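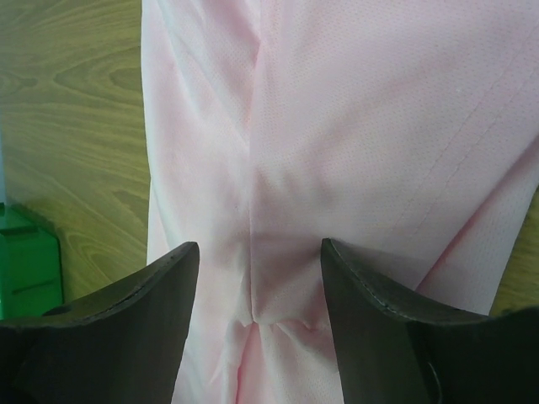
Photo: Cormac Coughlan

I own too much mesh. I know this because on 21st June I took everything I exercise in out of the dresser and put it in one pile on the bed, which is a thing the folding people tell you to do, and the pile was mostly pinholes.

The folding people, in this case, are Tastbridge. They sell a course called the Two Minute Drawer, and a friend passed me her login in May after I complained once too often about my top drawer not closing. It has 21 lessons. I watched them over a couple of weeks while eating dinner, and I have some doubts.

The main one is that every lesson is filmed with cotton. Nice thick cotton T-shirts, the sort that hold a crease if you so much as look at them. You fold the sides in, you fold the bottom up, you tuck, and the shirt stands on its end in the drawer like a slice of toast. Lovely. Then you try it with a pale pink perforated sports top and the thing slides apart while you're reaching for the next one. Mesh has no interest in standing up. It's full of holes and it's slippery, and whatever you do to one layer, the layer underneath does something else.

Lesson 14 is supposed to cover "activewear and other difficult fabrics." It runs four minutes, and three of them are about leggings. The advice for tops is to "find the seam and let it guide you." I have tried letting the seam guide me. On a plain T-shirt there's a seam down each side and that's your lot, so fine, maybe that works. On sports clothes there are panels. There's stitching that wanders off on a diagonal for reasons known only to whoever drew the pattern, and if you let that guide you, you end up with a kite.

I asked Grażyna Bednarek about it. She did alterations for a living until her eyes got tired of it, and she has strong feelings about hems. Her view was that I was starting in the wrong place. Everyone starts at the shoulders because that's how you pick a shirt up, she said, but on thin stuff the shoulders are the floppiest part. Start with the hem. The hem is doubled over and stitched down, so it's the only part of the garment with any backbone. Lay that straight on the table and the rest has something to line up against.

I was ready to be unimpressed by this too. It sounded like the kind of tip that gets printed on a tea towel. 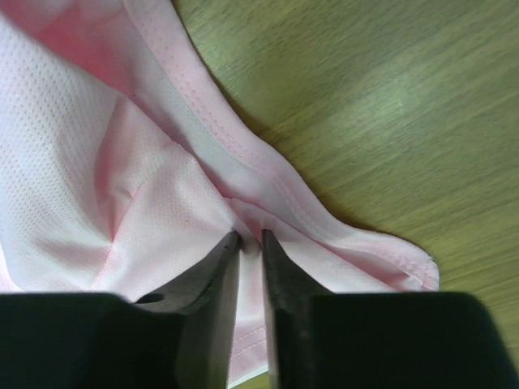 But I'll give her this much, it did help, at least with getting the first fold square. When the bottom edge is lying where you want it, you can see straight away if the body is twisted, and with mesh it's nearly always twisted. The rows of tiny holes are handy for that too, once you start noticing them. If they run one way on the top layer and another way on the layer below, something has slipped. I had never looked at them before. I'm not sure I'm a better person for looking at them now.

Where I part ways with both Grażyna and the course is the smoothing. Tastbridge wants you to smooth after every fold, with the flat of the hand, "from the heart outward," and yes, they do say heart. Grażyna wants you to smooth before you fold and then leave it alone. I tried both ways on the same top and then put it in the drawer, and the next morning I couldn't have told you which way I'd done it. It had soft wrinkles all over. It's a gym top. It gets wrinkled when I breathe.

Also, pinching. The course is big on picking the fabric up between thumb and finger at the middle and letting it drop into place. It looks great when the instructor does it. What you get at home is a little puckered knot of cloth where you pinched, which you then have to smooth out, from the heart or otherwise. On a table it's just about manageable. On a bed, forget it. The comforter comes up with the shirt.

So the table is my one firm recommendation. I had always folded on the bed, standing up, in a bad mood. A bare wooden table has a bit of drag to it, less than you'd like with slick fabric, but the cloth does stay more or less where it's put, and you can sit down. Lesson 3 tries to sell you a folding mat for this. I didn't buy the mat. I wiped the crumbs off and used the table.

Then there are the boxes. You knew there'd be boxes. Tastbridge recommends Vastier drawer dividers and has a discount code, which tells you something. I bought one set, because I'm as weak as anybody, and the dividers are fine. They divide. They're also an inch too tall for my drawer, so the top drawer, the one that wouldn't close, still wouldn't close. I cut them down with kitchen scissors and now they're ugly and it shuts. I use shoebox lids in the second drawer, and the clothes in there look exactly the same.

Does any of it save time? The claim in the first lesson is two minutes a drawer. My first try took most of an episode of a cooking show. I've gotten quicker, though I suspect that's from owning fewer clothes. I gave a bag of tops away after the big pile on the bed, mostly ones I'd been keeping for a running habit I don't have, and that did more for the drawer than any amount of folding. You don't need a login for it either.

I have kept doing the hem thing. I do it with the thin tops, and then I fold them in thirds and lay them flat in a stack, which is forbidden (lesson 2, "The Stack Is The Enemy"). The stack leans a little to the left. When I pull one from the middle the ones above it come along for the ride, exactly as I was warned, and I push them back in and close the drawer.

Grażyna has asked to see the drawer. I've told her it's still settling. She also wants to know why I cut up perfectly good dividers, and whether I kept the pieces, because she could use them for thread. I did keep them. They're in a bag under the sink with the other things I'm going to sort out next.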